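Häufige Fragen zur Bürgerbeteiligung am Solardach der Schwimmhalle Modow

Stand: November 2024

Wer kann sich beteiligen?
Zeichnungsberechtigt sind volljährige Personen mit Hauptwohnsitz im Gemeindegebiet. Vereine können Anteile über ihren Vorstand erwerben.

Wie hoch ist die Mindesteinlage?
Ein Anteil kostet 200 Euro. Ausgegeben werden 832 Anteile.

Wer errichtet und betreibt die Anlage?
Die Errichtung obliegt der Firma Nowicki. Betreiberin ist die Forance Energiegenossenschaft, die das Dach von der Gemeinde pachtet.

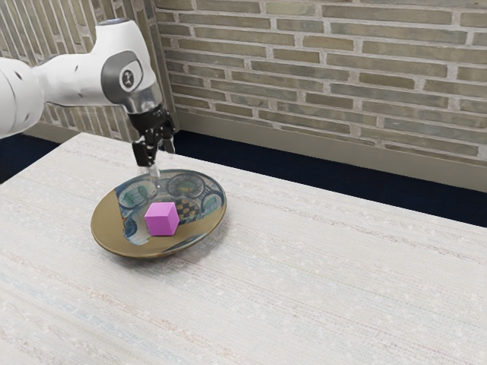
Wofür wird der Strom verwendet?
Der Strom deckt vorrangig den Bedarf von Umwälzpumpen und Lüftung. Überschüsse werden in das öffentliche Netz eingespeist.

Bleibt die Halle während der Bauzeit geöffnet?
Ja. Lediglich der Parkplatz an der Nordseite wird im Februar gesperrt.

Ist die Einlage abgesichert?
Nein. Es handelt sich um eine unternehmerische Beteiligung; ein Verlust der Einlage ist möglich. Näheres regelt § 7 der Satzung.

Wie kann ich kündigen?
Die Kündigung ist schriftlich zum Ende des Geschäftsjahres zu erklären.

Ansprechpartnerin: Nives Rinaldi, Geschäftsstelle Forance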